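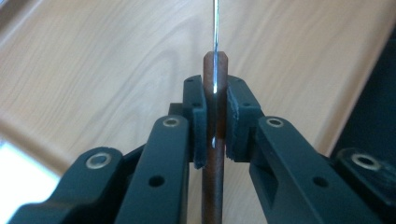
Club de badminton loisir de Wodedstead – Section francophone

Questions qu'on me pose tout le temps

Je m'occupe des inscriptions depuis deux saisons et je reçois un peu toujours les mêmes messages, alors j'ai tout mis ici. Si votre question n'y est pas, écrivez-moi quand même, je réponds (parfois tard le soir, pardon !).

Il faut savoir jouer ?
Pas du tout. Moi, j'ai commencé en ratant un service sur deux, et je vous laisse imaginer les revers. On mélange les niveaux la première heure, puis chacun choisit son terrain.

C'est où exactement ?
À la salle Mikthorpe, entrée par la cour. La grande porte côté rue reste fermée le soir, inutile de sonner. On ouvre à 19 h et on range les filets à 21 h 30.

Je peux essayer avant de payer ?
Oui, deux séances. Venez en tenue, avec des chaussures propres à semelles claires, et prévenez-moi la veille pour que je vous note sur la feuille.

Vous prêtez des raquettes ?
On en a une dizaine dans l'armoire. Elles sont correctes pour débuter, sans plus. Si vous accrochez, achetez la vôtre avant Noël, vous sentirez tout de suite la différence ! Et ne prenez pas la plus chère du magasin, par pitié, j'ai fait cette bêtise et je ne l'ai jamais aimée.

Plumes ou plastique ?
Plastique pour le loisir, plumes pour le groupe de Tiago Brandão, qui entraîne ceux qui font des tournois. Les volants en plumes s'abîment vite quand on tape de travers, et on tape presque tous de travers.

Combien ça coûte ?
10 livres par mois, volants en plastique compris. On peut arrêter quand on veut, il suffit de me le dire avant la fin du mois.

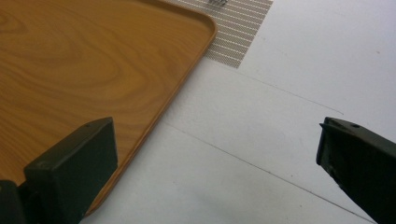 Pour le règlement, je préfère le virement, avec votre nom en entier dans le libellé (j'ai déjà reçu un paiement intitulé « badminton », bon courage pour retrouver qui c'était). Les espèces, ça passe aussi, mais je n'ai jamais de monnaie.

Et les enfants ?
À partir de huit ans, avec un adulte dans la salle. Pour les plus jeunes, voyez plutôt avec Temitope Onyeka, elle anime un créneau l'après-midi et elle est bien plus patiente que moi.

Il y a un tournoi interne ?
En mai, la coupe Prata ! On joue en double, partenaires tirés au sort, en sets courts. Inscription sur place, chacun apporte un plat salé ou sucré. L'an dernier on a eu quatre quiches et aucun dessert, alors pensez-y.

Je peux venir en bus ?
Oui, le 432 s'arrête juste devant la cour. Pour le retour, regardez les horaires avant de partir, le soir il se fait rare. Sinon demandez sur la liste de discussion, il y a souvent une place dans une voiture.

On est obligé de parler anglais ?
Non, entre nous c'est français, avec des bouts d'anglais pour compter les points.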